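Mon 20 July

Bundinlow opens cable and plug collection to households in Dollaven

Bundinlow, the household goods reuse shop on Plovberg Street, will take in unwanted power strips, plug adapters and charging cables from the end of this week. The collection covers Dollaven and the streets around it and is free to use.

A trial run in June brought in 3533 items. Most were phone chargers and short extension cords. Items that pass a safety check are sorted by type and sold at the shop, with prices starting at 2 dollars. The rest goes to a metals recycler.

Cube adapters with USB ports will be sold singly or in sets of five, and buyers can mix colors. Teal, mint green, pale pink and light blue are all on offer.

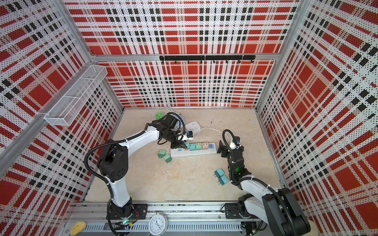 Trí Tăng would like people to untangle their cables before bringing them in, and to tape each adapter to the cord it belongs with. Sorting took far longer in June than checking did, and a bag of knotted white cords can hold up the bench for a whole morning.

The shop has room for up to 1000 items at a time. If the shelves are full, a notice will be posted on the door and drop-offs will start again the following week.

Bundinlow cannot accept anything with a cracked case, bare wire or scorch marks. Loose batteries should go to the town collection point.

Wall hooks and wire baskets for keeping cords in order at home will also be sold, supplied by Khương.

Drop-off is at the side entrance during shop hours. No appointment is needed.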